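Sim demos for the level pick task, how many is enough?
6 replies · 35 shares

dami_danladi
I've been clicking through simulated pick demos since Monday and my wrist hates me. The task is "pick up the spirit level" with other stuff lying on the table, and every run gets new surfaces and lighting. I'm at 300 good ones. Sunita wants 3582 before we train anything, and that number came off some old Stondik spreadsheet. Is there a point where more of the same stops helping? 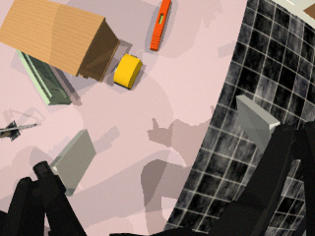 My gut says I'd learn more by training on what I have and then recording whatever it messes up.

npant
Your gut is right. We did that on Awasthi, small batch first, then patched the holes. Saved us most of May.

sunita_k
Hi, it's me, the one with the spreadsheet :) I still want the big set! With pink tables and black tiles and shadows going every which way, 300 runs barely touches each look once.

npant
But the looks are free, no? Replay the same arm path with the textures swapped. You don't need a person for that part.

sunita_k
For color, sure. If the clutter moves, the old path goes straight through a box. Those I want done by hand.

gertraud_o
Keep the failed grabs too, please. I tossed mine on Estow and had to redo six days of work. Just tag them so they don't get mixed in.

dami_danladi
OK, deal: I train on the 300 tonight, failures tagged, and Sunita picks the next batch from whatever goes wrong. Naveen, can you send me your replay script?

npant
Sent. It's ugly, change the paths at the top.

Contact the moderators | Back to top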